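Kaimal Counter Pack: README and data card

Hi, and thanks for downloading the Counter Pack. I'm Henryk Tokarz, I put this thing together at Kaimal, and I'm also the person who answers the mail, so if something in here makes no sense you know who to blame.

What you get

The pack is a set of simulated kitchen counter episodes for two-armed robots, plus the scene files so you can run more of your own. There are 884 episodes in this release. Each one is a short run at a pick-and-place job on a kitchen counter with groceries on it, an appliance or two at the back, and the usual clutter in between. Everything is rendered. There is no real kitchen footage in the download, and I'd rather you heard that from me on line ten than found out after a weekend of training.

We sell it in two sizes. The Callano license is for one team at one site and comes with the episodes only. The Sterau license adds the scene files, the object library and the scripts I use to shuffle things around. If you only want to train on what's there, get Callano and save your money. People keep buying the big one and then writing to ask what the scene files are for!

What's in the folders

episodes/ has one folder per run, numbered, with the camera streams, the joint positions and a small text file with the instruction.
scenes/ (Sterau only) has the counters, the lights and the starting layouts.
objects/ (Sterau only) has the object library, 106 items at the moment. Jars, bottles, vegetables, kettles, baskets and so on.
tools/ has the loader, the viewer and a script called reshuffle that I am a bit too proud of.
notes/ is my own running list of oddities. Read it. It's messy but it will save you an afternoon.

Getting started

Unpack it somewhere with plenty of room, run the setup script in tools/, then open the viewer on any episode. If you get sound but no picture, that's a joke, there is no sound. If you get a black window, update your graphics driver and try again. I've had this on three machines now and it was the driver every time.

The loader reads whole episodes by default. You can ask it for a slice with --from and --to, and you can pick cameras with --cam. I usually leave the wide view out on the first pass and work with the close ones, mostly out of impatience.

How the instructions are written

They're short and plain, the way you'd say them to somebody standing next to you. "Pick up the red jar." "Put the bottle in the basket." I wrote most of the first batch myself and then got bored of my own phrasing, so from release 2 on there are several wordings for each job. Some are a little vague on purpose. If a counter has more than one red jar on it, the instruction might name the lid, or it might not, and your model has to cope — mine often doesn't.

Things I like about it

The shadows are decent. I spent most of August on lights, and it's the part I'd show off if you came by. The layouts are crowded enough to be annoying, with tall things next to short things, and some objects run out of view in the close cameras. That was a choice. A tidy row of blocks is lovely to look at and taught my own test policy very little.

Things I don't like about it

Glass is so-so. The jars look fine from a distance but up close the contents are one flat color, and I wouldn't use this pack for anything about fill level. Labels are readable only in patches. Small print on bottles mostly turns to colored specks, so please don't train a label reader on it and then send me the results.

Contact is the other weak spot. Fingers on a smooth lid can slip in ways a real lid wouldn't, and the corn rolls too easily. I've turned its friction up twice. It still rolls.

The walls are all very pale. Hostdale, who host the downloads and tested an early copy for me, asked for darker kitchens, and they're right. Those are next on my list, no promises on when.

Hardware notes

Playback runs on pretty much anything. For making new episodes you'll want a proper graphics card, and with mine it takes around 18 minutes to render a batch with all cameras on. Turn cameras off and it gets a lot quicker.

License in plain words

Train on it, publish with it, ship a product that learned from it. Don't resell the episodes or the objects as your own pack. If you do write something up, a mention of the Kaimal Counter Pack is nice and I'll probably read it. The long version is in LICENSE.txt and that's the one that counts.

Sample stills

Two views from the grocery counter set:
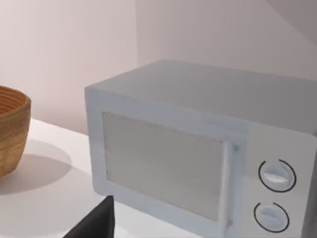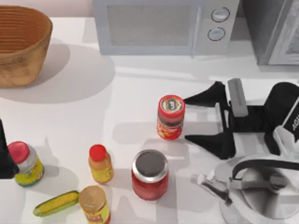 Rendered stills, Kaimal Counter Pack. First: microwave and woven bowl. Second: groceries on the counter, with the gripper next to the red jar with the "B" lid.

Bugs and questions

Write to the address in CONTACT.txt and put the episode number in the subject line. I go through the mail on Saturday mornings, sometimes sooner if it's a crash. Screenshots from the viewer help a lot, and so does the loader version, which it prints when it starts up.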